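Chapter 4
Drawing the Lines: Wards and Their Boundaries

Ask someone which country they live in and you will get an answer straight away. Ask which ward they live in and you may get a long pause, even from people who vote every time. Yet the ward is the piece of government closest to your own front door. It decides which names appear on your ballot paper, who takes your call about the broken street lamp, and whose voice is heard when the council argues over the bus route.

This chapter is all about the edges of wards — where they run, who moves them, and why a line shifted by one street can fill a town hall on a wet evening in November. It is one of my favourite subjects in the whole of local politics, and I hope by the end you will look at an ordinary street map and see a good deal more on it than roads.

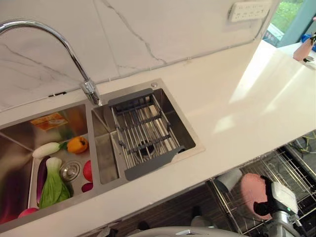

What a ward is for

A council could, in theory, be elected by the whole town at once, with every voter choosing from one very long list. Some places do it like this and get on perfectly well. Most, though, split the town into smaller areas and let each one choose its own councillor or councillors. Those smaller areas are wards (in some countries they are called districts or divisions, but the idea is the same).

The great strength of the ward is that people know who to go to. A councillor with one patch to look after can walk it in an afternoon, and soon learns which drain floods and which crossing feels unsafe. The weakness is that a party can win a lot of votes spread thinly across the town and end up with hardly any seats. Keep that in mind, as we come back to it in the section on counting.

Our case study: Skonby

Throughout the chapter we shall follow Skonby, a small riverside town with a single councillor for each ward. Two of the wards matter most to us. Drorow takes in the old harbour and the flat land behind it, where a great many new homes have gone up. Mösli sits on the hill above, with older houses, large gardens and a population that has slowly been shrinking.

The two wards meet along a lane called the Josix, which was once the track up to the quarry. When the wards were first drawn, the lane was a sensible place to stop. There were fields on one side and cottages on the other, and no one had to think very hard about it.

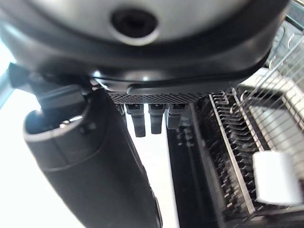 The trouble with standing still

A boundary stays where it is, but people don't! Families move in, flats are built, a school closes and the young couples look elsewhere. Bit by bit, two wards that began level drift apart.

Skonby's rules set a target of 1,180 voters for each councillor. By the time the review opened, Drorow had gone over that figure by 300, while Mösli had slipped well below it. Think about what that means for a person casting a vote. In the crowded ward each vote is a smaller share of the whole, so it carries a little less weight, and the councillor has more letters to answer into the bargain.

Most systems of local government allow for a bit of give on either side of the target. A perfect match would mean cutting through the middle of terraces and giving neighbours on the same staircase different councillors. The skill lies in knowing how much unevenness is fair. 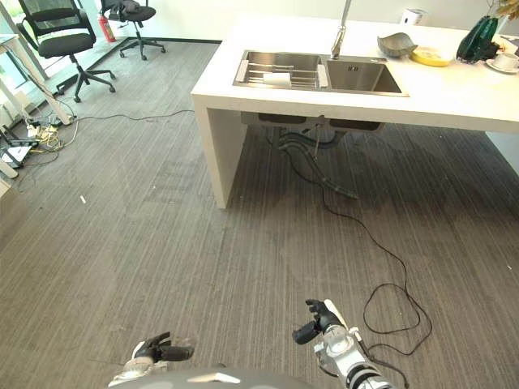

Three things a reviewer weighs up

Equal numbers come first in nearly every set of rules. After that comes community: do the people inside the line share shops, schools, a bus stop, a sense of being from the same place? Last comes the plain business of running an election, such as whether everyone can reach a polling station without crossing half the town.

These pull against each other all the time, and that is what makes the subject so lively. In Skonby, the simple answer on paper was to move the line downhill from the Josix and hand 300 voters to Mösli. The sums worked beautifully. The residents were furious. They had harbour addresses and harbour friends, and the steep lane between them and their new polling station had no pavement.

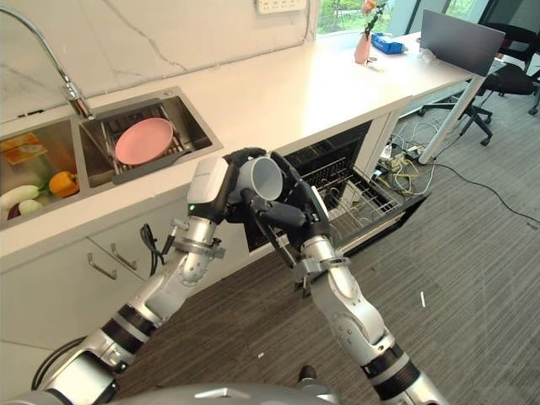 A light grey mug held above an open dishwasher.

Words to know before you read on

Ward: an area that elects one or more members of a council.

Electorate: everyone registered to vote in a given area.

Boundary review: a formal look at where the lines run, usually with a draft map, a period for public comments and a final map.

Gerrymandering: drawing lines on purpose to help one side win. We look at how to spot it in section 4.

We begin with the draft map, and with the first public meeting in the harbour hall.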